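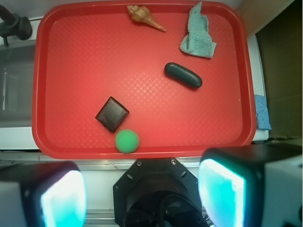
Tan seashell and light teal cloth on a red serving tray.

How to Register a Group for a Rugby Match Viewing

The Tolstead Rugby Supporters' Association opens its clubhouse for televised international matches throughout the season. Groups of 8 or more must register in advance. Smaller parties may attend without registration, subject to space. The main hall holds 200 people.

Step 1. Obtain the group form

Forms are available at the Skurkley Road office and at the clubhouse bar. Ask for Form 527. The earlier yellow form is no longer accepted.

Step 2. Complete both sides

Enter the match, the number of adults and children, and one contact telephone number. Members of the Brarkent junior section should write their team name in the box marked "Affiliation." Leave the seating box blank; it is completed by the office.

Step 3. Return the form

Forms must reach the office 10 days before kickoff. Late forms are placed on a waiting list in the order received. Groups will be notified by telephone, and a table number will be given at that time.

Step 4. Arrive and check in

Doors open one hour before kickoff. For Saturday matches, please use the side entrance, as the front parking lot is reserved for home fixtures. The contact person should check in for the whole group at the desk. Tables not claimed by the end of the anthems will be released.
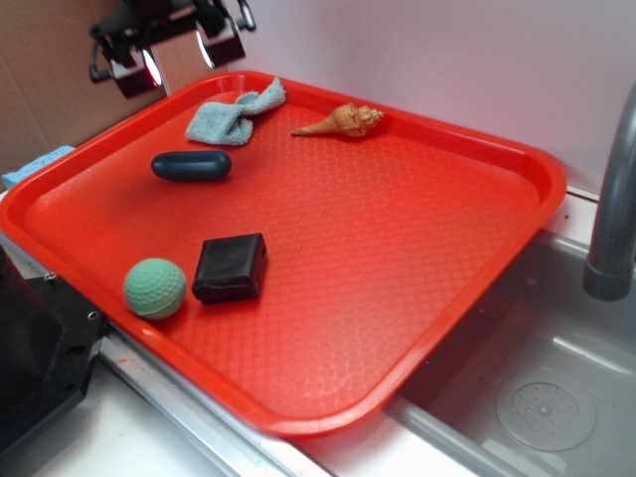

Serving tray on the counter beside the sink.

Step 5. During the match

Flags may be displayed on the rear wall only. Drums, horns and whistles are not permitted. Supporters of both sides share the hall, and stewards may move any group that obstructs the view of others. Hot food is served in the Dumitrescu Room until halftime. The bar remains open until the final whistle.

Changes and cancellations

To change the size of a group, call the office and quote the table number. A canceled registration cannot be transferred to another match; a new form is required.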